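発表者ノート「小さな塗装店の洗車工程を見直す」
講演時間 40分、質疑 10分

はじめに(スライド1〜2)

自己紹介は短く。ディドゥーヴィルで板金塗装と洗車の店をやっていること、今日は磨きの話をしないことを最初に言う。磨きの講習はいくらでもあるが、その前の洗いと鉄粉取りは見よう見まねで覚えた人が多い。ここに来ている人の大半もそうだと思うので、手を挙げてもらう。挙手の数には触れずに次へ。

スライド2は店の平面図。洗車ブースが一つ、乾燥と検品を兼ねたスペースが一つ。水栓の位置が奥にあるため、ホースが車の右側を必ず通る。後でこの話に戻るので、位置だけ覚えてもらう。

なぜ見直したか(スライド3〜4)

きっかけは納車後の再入庫。昨年度、洗車とコーティングで受けた274台のうち、洗い傷で戻ってきたのが13台。濃色車ばかりだった。ポリッシャーの当て方を疑って、パッドもコンパウンドも替えたが減らなかった。

アリン・シンさん(Ah-rin Shin)がうちの検品を手伝ってくれた時期に、磨く前の状態をライトで記録しはじめた。入庫時になかった傷が、洗い終わった時点でもう入っている車があった。ここは間を取る。スライド4は記録表の一部。車両番号は消してある。

傷の場所は、右ドアの下半分とリアバンパーの上面に集中していた。右ドアはホースが擦れていた。リアバンパーは、トランクを洗った後の同じミットで続けて拭いていたため。

バケツとミット(スライド5〜6)

バケツは二つ。洗剤用とすすぎ用。底に網を入れる。網だけで済ませている店もあるが、すすぎ用の水を替えなければ意味が薄い。うちでは屋根とガラスで一回、側面上部で一回、下回りで一回替える。

ミットは上半分用と下半分用で色を分ける。色は何でもいいが、店で統一しないと新しい人が間違える。落としたミットはその日は使わない。すすいで戻したくなるが、戻さない。

ホイール用の道具は置き場所ごと別にする。エフェリン・ボスマンさん(Evelien Bosman)の店では棚に鍵をかけているそうで、そこまでやるかどうかは各自で。笑いが出なくても気にしない。

予洗い(スライド7)

ミットを当てる前の水と泡の時間を長く取る。うちは以前、高圧で一周して終わりにしていた。今はフォームをかけて9分置き、下から上にすすぐ。夏の直射日光の下では乾くので、ブースの中でやるか、パネルを分けて短くする。

泡の濃さについて質問が来やすい。製品ごとに表示が違うので、まず表示の希釈から始めてくださいと答える。うちで使っているのはプリキネの中性。値段を聞かれたら仕入れ先に確認してもらう。

鉄粉取り(スライド8〜9)

鉄粉除去剤を先、粘土を後。順番を逆にしている人がまだいる。除去剤は反応の色が出たら待ちすぎないで流す。乾かすとムラになり、後で磨いて消すことになる。

粘土は手のひらで潰して薄くし、潤滑剤を切らさない。動かすのは直線で、力は入れない。引っかかりが消えたらそのパネルは終わり。うちは粘土パッドも試したが、エッジ部分で当たりが強く出たので今は平面にしか使わない。ジャンドゲートの代理店が会場にいたら、この話は控えめに。

実演はしない。時間が余った場合だけ、持参したボンネットの端材を回覧する。

拭き上げ(スライド10)

タオルは大判を一枚広げて置き、引く。往復させない。ドアミラーの下とナンバー周りはブロワーで先に飛ばしておく。洗濯は柔軟剤なし。タグは切る。タグを切らずに使っていた時期がうちにもある。
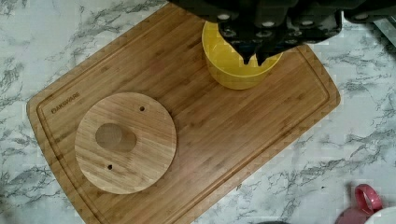
結果(スライド11)

新しい手順にしてから、同じ条件で数えている。3月までの分はまだ集計中なので、件数は出さない。聞かれたら、右ドアの傷での再入庫は今のところない、とだけ答える。ホースは天井のレールに吊った。レールと金具はクワクで買った既製品で、取り付けは半日。

作業時間は延びた。予洗いの待ち時間があるので当然だが、その間にホイールハウスと給油口をやるようにしたら、差はだいぶ縮まった。料金は変えていない。変えるべきだという意見もあって、店の中で決着がついていない。

よく出る質問(スライドなし)

門型洗車機を通した車はどうするか。同じ手順で洗う。入庫時のライト確認を丁寧にやり、傷があればお客さんに見せてから始める。

ミットの材質は。マイクロファイバーの長毛を使っている。ウールも悪くないが、乾きが遅いので数が要る。

純水は必要か。水が硬い地域なら欲しい。うちは最後のすすぎだけ純水。

ポリッシャーの話を聞かれたら、休憩のときに個別に、と返す。始めると終わらない。

配布物と片付け

手順表はA4一枚、受付横に置く。印刷は1000部頼んであるので、店のスタッフ分も持ち帰ってもらって構わない。記録表のひな形も同じ場所。

マイクを返す。端材のボンネットを忘れずに回収する。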